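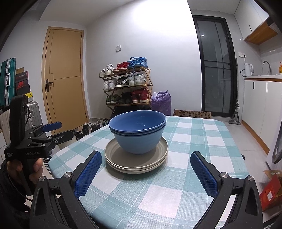

Stacked bowls and plates between the finger pads of a hand-held gripper, with a second gripper at left.

Jörg Voß has a folder on his desktop called "bowls." Most of the failures his team has looked at since September are in it.

Voß leads the perception group at Lurnness, a small software company that turns recordings made with hand-held grippers into policies a robot arm can run. His colleague Edeltraud Baumgart writes the planning and control side. We met on a Tuesday in the room they share, where they had spent the morning arguing over a depth threshold.

The stack of dishes is the task they talk about most. A person holds a gripper in each hand, takes the dishes apart and sets them down on the table. The cameras record what the jaws see, and the software has to work out where the jaws were at every moment.

"The pose track is everything," Voß says. "If it drifts while you close on a rim, the policy learns to close next to the rim. You can have 400 good recordings and spoil them with a bad tracker."

Their tracker is called Stelero. It combines the camera image with motion sensor readings and estimates the path of each gripper separately, then lines the two up on one clock. The first version treated the pair as independent, and the two hands would sometimes end up passing through each other in the reconstruction. The current one solves for both together whenever one gripper shows up in the other's view.

Patterned tablecloths are good for it. "Stripes and squares give you corners, and corners are what you track," Voß says. "But a regular pattern repeats. The software can lock on to the next square over and be very sure of itself. So we also use the background. Door frames, shelves, shoes, whatever stays put."

Does a messy background hurt the policy later on?

"It helps, up to a point," says Baumgart. "If every recording comes from a bare lab bench, the policy falls apart in a kitchen. We had that last year. What hurts is something that moves, like a person walking behind the table, or a reflection in a glass door. Jörg masks those out now."

Nested bowls cause a different kind of trouble. When one bowl sits inside another, only a thin band of the lower one shows. The segmentation model used to merge the two into a single object, and the planner would then ask for a grasp on both rims at once. Voß's group relabeled 1680 images by hand to fix it. Each visible rim is now its own region, even when it is only a few pixels high.

"It was dull work," he says. "I did a good part of it on the train."

On Baumgart's side, the planner takes those regions and proposes grasps, which a learned policy then adjusts as the jaws get close. She limits how far the policy may move away from the plan. At first the limit was fixed. Now it depends on how certain the perception output is, and it tightens near contact.

"People ask why we keep a planner at all, when you could train one network from end to end," she says. "I like being able to read a log. When a grasp goes wrong I want to know if the rim was in the wrong place or if the motion was bad. With one big network I get a video of a bowl falling and that's it."

Voß is less attached to the split. He thinks the planner will shrink over time and may end up as a safety check. The two of them have not settled the question, and the code reflects that: there is a switch in the settings file that turns the planner off, and he uses it more often than she does.

The tool they both praise is the replay viewer, Selisance. It shows the recorded image, the estimated jaw positions and the planned grasp side by side, and lets you step through them at any speed. Baumgart wrote it over a couple of weekends after getting tired of plotting numbers. A bug in it once shifted the right jaw by three frames, and the team spent days looking for a fault in the tracker that did not exist.

"I still hear about that," she says.

Next on the list is getting the tracker to run while a recording is being made. At present a session is processed overnight, and a bad one is found the next morning. With an early build, the person holding the grippers gets a warning around 18 seconds after tracking is lost. Voß wants that down to one or two.

"By then you've already picked up the next bowl," he says. "You want to hear about it while you can still put the thing down and start over."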